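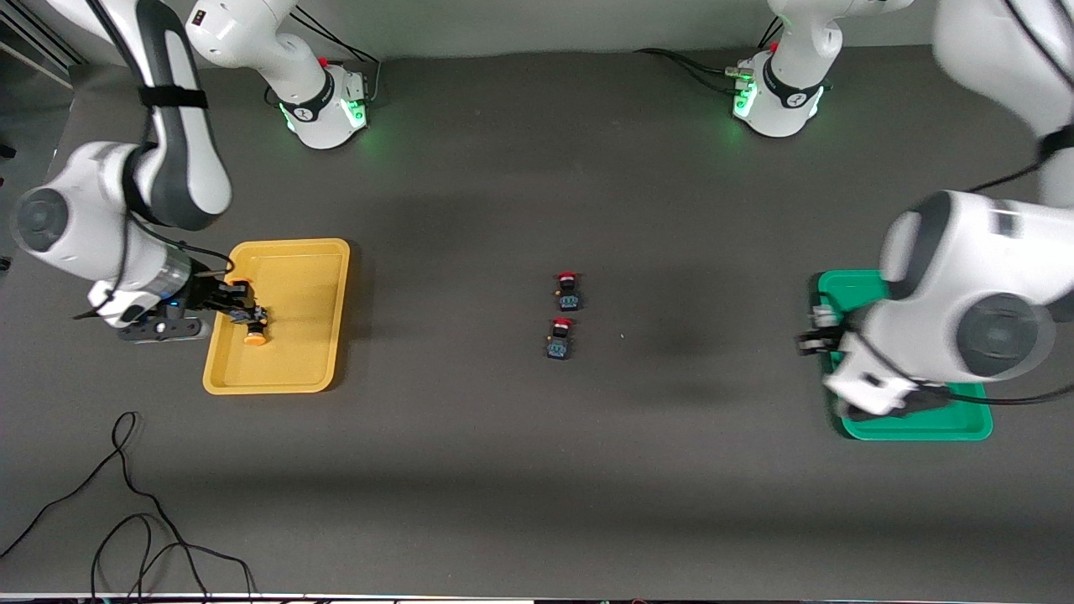

Team Handbook > Section 8: Two-Arm Sorting Station

8.1 Before you start

Welcome to the fun part! By now you've done the safety sign-off and the single-arm drills, so this section gets both arms moving over the same table. Everything here is for the Arcombe practice task, the one where parts get sorted into a yellow tray and a green tray. If you are prepping for the Skorkmont event, do this section first anyway. The moves carry over nicely, and the Skorkmont rules assume you already have them down.

You need two people: one driver at the laptop and one spotter at the table. Swap halfway through so you both get a turn at each.

8.2 Naming the arms

Left and right always mean the robot's left and right. From the spotter's side of the table it's flipped, so the right arm works over the yellow tray on your left, and the left arm works over the green tray on your right. Say "yellow side" and "green side" out loud if you get mixed up. Plenty of our best drivers still do!

8.3 Setting up the table

1. Clear everything off the gray surface that isn't part of the task. Pencils and phones too.
2. Put the yellow tray under the right arm and the green tray under the left arm, with a clear strip of table between them.
3. Push the loose cables toward the corner of the table. They can loop and tangle a bit there, as long as none of them crosses a tray or the middle strip.
4. Place the parts that haven't been sorted yet in the middle, between the trays. Stacking two of the small black ones is allowed, and it makes for a much better challenge.
5. Take a slow look from each end of the table and nudge anything that sits under a joint.

Note: The trays don't have to be perfectly square to the table edge. The Fustent program lets you re-teach the corners in under a minute (see 8.5).

8.4 Powering up

1. Spotter: find the red button on each base and keep a hand free.
2. Driver: switch on the right arm first, then the left.
3. Wait for the green glow around the bottom of both bases. It's bright enough to spill onto the table, so you won't miss it.
4. Open Fustent on the laptop and load job 3085 for the right arm and job 2429 for the left.
5. Press Home and let both arms settle before you touch anything else.

CAUTION: Once the rings are green, hands stay off the table. If a part rolls or falls over, call "hold," wait for the driver to answer "holding," and only then reach in.

8.5 Teaching the trays

1. In Fustent, choose Teach, then Tray.
2. Jog the gripper to the near left corner of its own tray and press Save.
3. Do the same for the far right corner.
4. Repeat with the other arm. Only one arm moves during teaching.

8.6 First run

Start with one small orange part and the right arm. Close the gripper on it, carry it over the yellow tray, and bring it down until it hangs just above the floor of the tray. Stop there and check your height. A low release is quiet and the part stays put. A high one bounces, and you'll be chasing it all over the tray!

When that feels easy, let the left arm join in over the green tray. Keep its gripper above the rim as it passes over, and keep the speed slider at 8 until both of you are happy with the path.

Now go for the stack. Take the upper part first, lift straight up, and only turn once you're clear of the lower one. It's a great feeling the first time it comes away clean.

Note: If the two arms want the middle strip at the same moment, the green side waits. That's a house rule from the Pacheco workshop and we've kept it.

8.7 Shutting down

1. Open both grippers over their trays.
2. Press Home, then Park.
3. Switch off the left arm, then the right.
4. Put the parts back in the bin and write your best run on the board.

Section 8 last updated August 13, 2026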